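Cahier d'atelier — textiles et bagagerie
juillet 2018
Entrée rédigée par N. Chisholm, relue par A. Menzies

Objet : tri du lot 1091, pochettes et sacs filet, avant reprise des fermetures.

Repris le lot là où il était resté, sur la grande table claire. Le plateau a été essuyé au chiffon sec, pas au produit : la dernière fois, le nettoyant laissait un film qui se reportait sur les rubans de fermeture et faussait la lecture des teintes. Il reste des fibres malgré l'essuyage. À refaire au rouleau adhésif avant de poser quoi que ce soit de blanc.

Le lot comprend 18 pièces, toutes à fermeture à glissière. Provenance indiquée sur le bordereau : Wimeck pour les filets, Flelance pour les sangles et les rubans au mètre. Le bordereau ne mentionne pas la maille. Menzies pense que le fournisseur a changé de métier à tricoter entre deux livraisons ; je n'ai pas d'avis, faute d'échantillon de la première.

Méthode de tri. Chaque sac est posé à plat, glissière vers l'opérateur, puis regonflé à la main. On ne tire pas sur la maille pour la détendre. Un pli marqué au stockage se résorbe ou ne se résorbe pas, et c'est ce que l'on veut savoir. On note la position du pli par rapport à la glissière, ensuite seulement on ouvre. L'ouverture se fait d'un seul geste, sans reprise, curseur tenu entre pouce et index. Si le curseur accroche, on s'arrête et on marque l'endroit au fil de bâti rouge.

Critères retenus :
A — maille régulière, pli superficiel, glissière libre sur toute sa longueur.
B — pli profond ou maille resserrée par endroits, glissière libre.
C — toute pièce dont le curseur accroche, quel que soit l'état du filet.
Les pièces B attendent 2 jours suspendues par la sangle, puis repassent. Les C partent directement à la reprise.

Remarque sur la maille. Il faut la regarder à une seule épaisseur. Là où le filet se superpose, les ouvertures paraissent plus petites et plus sombres, et j'ai classé à tort deux pièces en B le premier jour pour cette raison. Glisser une feuille de carton noir à l'intérieur règle le problème. Menzies préfère un carton gris moyen, moins fatigant pour l'œil sur une série longue. Essayer les deux sur les mêmes pièces et comparer les classements.

Le sac ci-après a servi de référence pour la catégorie B. 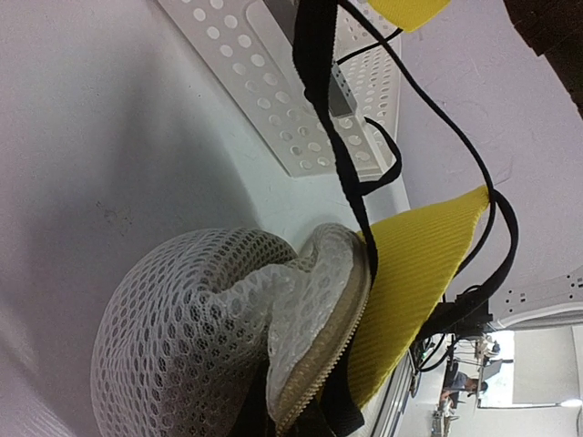 Sac filet blanc à glissière, ruban beige. Pli profond dans la maille ; pièce jaune côtelée derrière la glissière.

Filet à ouvertures ovales et hexagonales, fil blanc brillant. À comparer avec la fiche Pongsiri, qui ne donne qu'une seule forme de cellule : soit la fiche est simplifiée, soit la déformation vient de la mise en volume. Mesurer à plat, sous plaque de verre, avant de conclure. Le fil paraît identique d'une pièce à l'autre mais je n'ai fait aucun essai de combustion ni de traction, donc rien à inscrire dans la colonne matière.

Pour le ruban de glissière, le tissage se lit bien à l'œil nu. Les dents sont petites, pâles, à intervalle régulier. La courbe du montage m'intéresse davantage. Une glissière cousue en arc travaille toujours plus du côté extérieur, et c'est là que les points lâchent. Proposition : passer la longueur de point de 3 à 2,5 mm dans la courbe et revenir à 3 dans les parties droites. Menzies objecte que le changement de réglage en cours de couture coûte du temps et que l'opérateur finit par l'oublier. Essai sur chute avant décision, fil Tirnero, même aiguille.

Pièces jaunes côtelées : les tenir à l'écart des rubans beiges pendant le tri. Pas de dégorgement constaté à sec. L'essai au chiffon humide n'a pas été fait. Sur la pièce de référence, le haut est jaune citron et le bas tire vers la moutarde. Je ne sais pas encore si c'est la teinte ou l'éclairage. Vérifier sous la lampe normalisée, pièce retournée, et reporter les deux lectures. Si l'écart suit la pièce, il est dans la teinture. S'il reste en bas, c'est la lampe de la table qu'il faut déplacer.

Bord jaune légèrement irrégulier, à fines dentelures. J'hésite entre une coupe cranteuse et une coupe droite franchissant les côtes. Menzies penche pour la seconde hypothèse. Couper une chute des deux façons et garder les deux échantillons agrafés ici.

Sangle noire : extrémité à bord replié, d'équerre. Contrôler la tenue du repli au dynamomètre manuel sur trois pièces prises au hasard, sans aller jusqu'à la rupture. Le dynamomètre est à réétalonner ; l'étiquette est illisible et le cahier de l'appareil s'arrête à la page précédente.

Endurance des glissières. Le banc est réglé sur 3000 cycles d'ouverture et de fermeture. Une seule pièce A y est montée pour le moment. Relever l'effort au curseur à froid, au départ, puis à chaque arrêt du compteur. Ne pas lubrifier. Le bâton de paraffine qui traîne près du banc est à ranger dans l'armoire des consommables — quelqu'un finira par s'en servir et l'essai sera à jeter.

Stockage. Les sacs étaient empilés à plat sous les rouleaux de sangle, et les plis profonds se trouvent surtout dans le bas de la pile. Je propose de les enfiler sur une tige horizontale par la sangle, glissière fermée, sans rien poser dessus. Place disponible derrière l'étau, à condition de déplacer les cônes de fil.

À faire :
rouleau adhésif sur le plateau
carton noir et carton gris, formats identiques
lecture du jaune sous lampe normalisée
essai de point en courbe sur chute
demander à Wimeck la référence exacte de la maille
étalonnage du dynamomètre

Ajout A. M. : d'accord pour la tige. Pas d'accord pour le point à 2,5 tant que l'essai sur chute n'est pas agrafé dans ce cahier. Penser à noter le numéro de bobine.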